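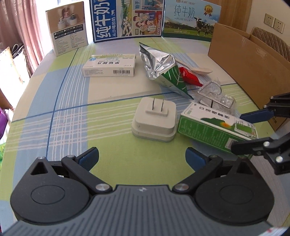 Equipment plan for the coming year: hand-held grippers

Share 11 | Comments 0

Members of the equipment planning group met in February to settle the purchase list for the manipulation program at the Holtada site. The approved list was circulated on February 28, 2018 and is summarised below for units that will be asked to contribute to the cost or to make room for the equipment.

The largest item is a set of hand-held grippers. The program has until now relied on a single pair shared between two benches, and the booking sheet shows that one bench is idle whenever the other is in use. The plan provides for two further pairs in the first half of the year and a third pair if the maintenance reserve has not been drawn on by then. Quotations were sought from Lultis and from Mudaliar. Both suppliers were asked to price the grippers, the finger pads and the fasteners as separate lines, so that replacement parts can be ordered later without a new tender.

Finger pads are treated as a consumable. The group has set aside $3000 for pads, pivot screws and small hardware, to be held centrally and released on request. Units should not buy pads from their own operating budgets – the sizes differ between suppliers, and mismatched stock was written off last year.

The second item is bench stock. Packing work calls for ordinary household goods in a range of shapes and finishes, and these have so far been bought by staff and claimed back one receipt at a time. From April there will be a standing allowance of $194 per bench for cartons, packets, small appliances and similar goods. Coordinators should aim for a mix of stiff and soft packaging.

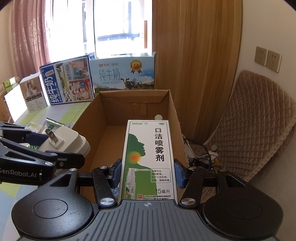 Volume 11, page 4

Two-handed packing remains the main activity for which the new pairs are intended. A narrow medicine carton held upright over an open cardboard box leaves little room for error at the fingertips, and a second gripper holding a plug adapter beside it takes up a good part of the working space. Benches must therefore be large enough for both tools to move freely with the goods set out. Units planning to host a pair should measure the clear surface, including whatever is stored along the back, before returning the form.

Shipping cartons are a smaller matter, but they do appear in the budget. The group recommends buying plain brown boxes in lots of 100 through the Vatico supply agreement, which is already open to all units. Boxes with torn edges or weakened flaps may be kept in use at the coordinator's discretion.

Furniture, curtains and lighting are not covered by this plan. Requests of that kind should go to the facilities office in the usual way, with a copy to the program coordinator where a bench beside a window is affected.

Costs will be shared according to booked hours, as in past years. A unit that expects its use to change substantially should say so on the form – the shares will not be recalculated once orders have been placed. Any balance left in the hardware reserve at year end will be carried forward and will not be returned to the contributing units.

Forms are available from the program office and are due by the end of April.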